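Week three of robot club, or how I learned to fear scissors

I promised Meenakshi I'd write these up every week and I have already skipped one, so consider this a double helping.

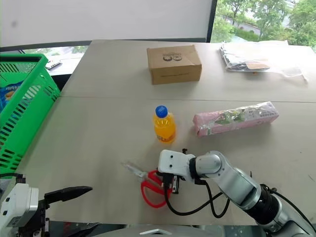

So, the task. Our club at Trunham signed up for the sorting event at Duvcombe, where your robot gets a table of everyday stuff and has to put the right things in a basket. You don't find out what the stuff is until the morning of the event! That means practice is basically all of us emptying our bags and seeing what the arms can cope with. Snacks, a drink, a box, whatever has been rolling around in the bottom of my backpack since September.

Bottles are going great. Tomoyo worked out that if you close on the body and leave the cap alone, the grip is much steadier, and after she changed that we got 6 good pickups in a row. I screamed a little. Chak-lun has it on his phone and will not delete it.

Scissors are a different story. They lie so flat that there's almost nothing to hold, and the handles are loops, so the fingers either go through them or land on top and push the whole thing across the table. My idea was to come straight down over the handles. Chak-lun's idea was to come in from the side at a slant. We argued about this for most of Wednesday (in a friendly way, mostly) and then tried both, and mine was worse. Fine. His wasn't that good either, for the record.

The other thing giving us grief is shiny wrapping. Anything in clear film confuses the vision code, especially in the afternoon when the sun comes through the window. Milovan, our coach, wants us to leave the blinds alone and fix the code, because we can't expect Duvcombe to have nice lighting just for us. He's right and I hate it. Deming has been collecting pictures of wrapped stuff at different times of day and he's up to 1,075, which is a frankly scary number of pictures of snacks.

My own job for next week is the cable on the right arm. It hangs low enough to drag on the table, and I keep worrying it's going to hook something when the arm swings over to the basket. I'm thinking a couple of velcro straps near the wrist, with enough slack left that the joint can still turn all the way. If you've done this before and have a better plan, please tell me in the comments before I start strapping things.

Next session we're trying the scissors again, with both arms this time. Tomoyo is bringing the snacks.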